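Gripper Comparison Working Group
Minutes of the Monday meeting

Start: 9:30 a.m.
Chair: Jadwiga Kwiatkowski
Minutes: Wanpen Thongsuk
Also present: two from the cell team, one from purchasing (left after item 3)

1. Previous minutes

Accepted with one correction. The payload figure under item 4 was for the Drullach fingers without the sensor module. Wanpen will fix the copy in the shared folder.

2. Bench setup for the Zellberg disassembly work

Jadwiga went over the setup that both grippers will be tested on. The arm stays where it is on the far side of the table and the tower lies on its side with the panel off. The fixed camera positions are not to be touched between runs. If a camera has to be moved, it gets written in the log and the reference views are taken again.
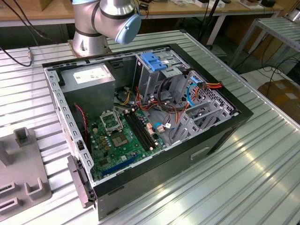 Reference views are to be saved before each block of runs and compared with the last good set. Purchasing asked if this could be done once a week instead. Jadwiga said no, the case shifts on the table ribs when parts are pulled. Wanpen pointed out that the CPU socket is empty with its bracket open, and asked that every run start with the bracket that way, so the depth readings over the board can be compared. Agreed. The gray fixture at the end of the table stays put as well. One of the cell team wants to mark its corners with tape and may do so.

There was some discussion of the loose wiring by the drive cage. It will not be tied back for the tests. Incoming units will not have tidy cables and the Zellberg people have said so twice.
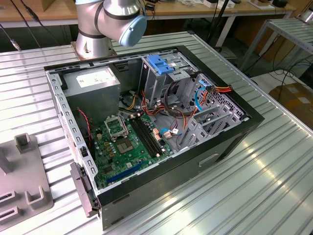
Tower on the ribbed table, side panel off, arm behind the case.

3. Quotes

The Drullach replacement finger set is quoted at 695 per pair, delivery in October. Astwood has not sent a revised price for its gripper and will be asked again. Purchasing would like one order covering both if it can be managed, but the group did not want to hold the Drullach order for it. Order to go ahead for one pair.

4. Drullach gripper: reach and clearance

The Drullach has now done 200 approach moves over the tower under the Nowicki controller, with no contact commanded. Of these, 13 were stopped by the controller. Wanpen has gone through the logs and puts most of the stops down to the approach angle near the case wall, where the path planner has too little room for the module on the side of the gripper. Two stops have no explanation yet.

Jadwiga asked if the module could be turned to the other side. It can, but the thin cable would need a new route and the hand-eye calibration would have to be repeated. The cell team would sooner change the angle first and see what that does to the stop count.

The narrow finger tip was felt to be the right shape for getting down beside the power supply. Its stiffness has not been measured.

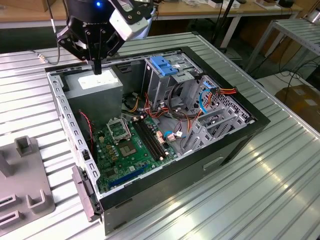
5. Wrist camera

The main complaint is that the gripper blocks too much of the view. With the fingers down in the case, the lower half of the picture is mostly black plates and screw heads. The drive bay is still in view above them. The cable loops are too, and the "HDD PS" lettering on the drive can be read, so the view is good enough for checking the power plug. It is poor for anything directly under the fingers.

Options discussed:
- raise the camera mount on a spacer
- use the fixed camera for the last part of the approach and the wrist view for checking only
- a shorter gripper body, if Astwood's turns out to have one

The second costs nothing and will be tried first. Wanpen noted that bright highlights on the gripper plates upset the auto exposure, so exposure should be locked before the next block — value to be agreed with the cell team.

Hands on the edge of the case: allowed in manual mode at reduced speed only, with the enable switch held by the same person. This is the existing rule and it does not change for these tests. 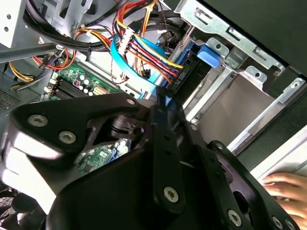 6. Actions

Wanpen: correct previous minutes; look again at the two unexplained stops.
Jadwiga: contact Astwood about price and body length.
Purchasing: place the Drullach order.
Cell team: new approach angle, exposure lock, tape at the fixture.

7. Any other business

The Nowicki controller update is on hold until the Drullach block is finished — changing it midway would spoil the comparison.

Meeting closed at 10:40 a.m. Next meeting same day and time next week.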